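Sorting out the Suromdale hard rubbish changeover

Thursday, May 7, 2026
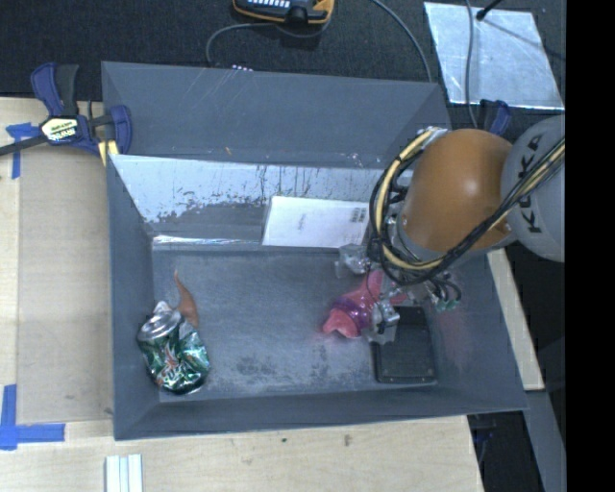 The booked collection system starts in Suromdale at the beginning of next month, and the old arrangement of two set weeks a year ends with it. Most of the calls to the office this fortnight have been on this one subject, so the main points are set out below.

Under the old system everyone on the eastern side of Segura Street put their things out in autumn and everyone on the western side put theirs out in November. That suited people who had a shed to store things in until then. It didn't suit renters moving out in February, and the nature strips looked terrible for a week either side.

From now on each household gets two collections a year, booked when it wants them. Flats and units count as separate households, so a block of six doesn't have to share. If you manage a block and would prefer to make one combined booking, ring the office and ask for the shared form, as it isn't on the website yet.

What you can put out hasn't changed much. Furniture, mattresses, white goods, carpet cut into lengths and rolled, bikes, barbecues with the gas bottle taken off, and bundled timber up to the length of a door are all fine. Fridges need their doors removed or taped shut. Mattresses should be kept under cover until the night before if rain is forecast – the contractor can leave a soaked one behind, and did so several times last year in Pelik Court.

What won't be taken: paint, car batteries, gas bottles, tyres, asbestos sheet, bricks and soil, garden clippings, and anything that would go in the ordinary kerbside bins. Televisions and computers are now off the list as well. These go to the transfer station, where e-waste is accepted free from residents with proof of address. A rates notice or a lease will do. A driver's licence is fine if it shows your current address.

Items go out no earlier than the evening before your booking and should be stacked on the nature strip clear of the footpath, the hydrant and any street tree. The truck starts its run at 9 in the morning, but it doesn't follow the same route each time, so don't count on an afternoon pickup because your neighbour had one. If your pile hasn't gone by the end of the day, leave it where it is and report it the next morning. Please don't drag it back in. The crew returns for missed jobs and will mark the address as cancelled if there's nothing there.

Bookings can be made online or by phone. You'll be given a reference number and a sticker to print. If you don't have a printer, write the number on a piece of paper in thick marker and tape it to the largest item.

Several people asked whether neighbours can help themselves to what's been put out. The rule on paper is that the pile belongs to the council once it is on the strip. In practice a decent chair is usually gone by tea time, and we've never heard of anyone being fined for it. What does cause trouble is people pulling a pile apart for scrap and leaving the rest across the footpath. If this happens to yours, stack it again if you can manage it safely and let the office know.

Some of what goes out each year is perfectly good. The op shop on Fasinico Parade takes clean furniture that will fit through its side door, kitchenware, linen and books, though not mattresses or cots. It doesn't pick up. Ring first about anything bigger than an armchair, as storage out the back is tight. The repair table at the hall is running again on the first Saturday of the month, and Ruben Wuyts is happy to look at lamps, toasters and sewing machines. Bring the cord and any loose parts in a bag. He won't do microwaves.

Dumping at the end of the lane behind the oval has been a problem again. The fine is $2000 and the rangers have been going through the piles looking for names and addresses. If you see a load being dropped off, note the time and the number plate and ring it through. Don't approach the driver.

One last matter. Anyone who missed out this autumn because of the truck breakdown on the eastern side will get an extra collection on top of their two. It should already be showing against your address when you book. If it isn't, ring the office and it will be added by hand.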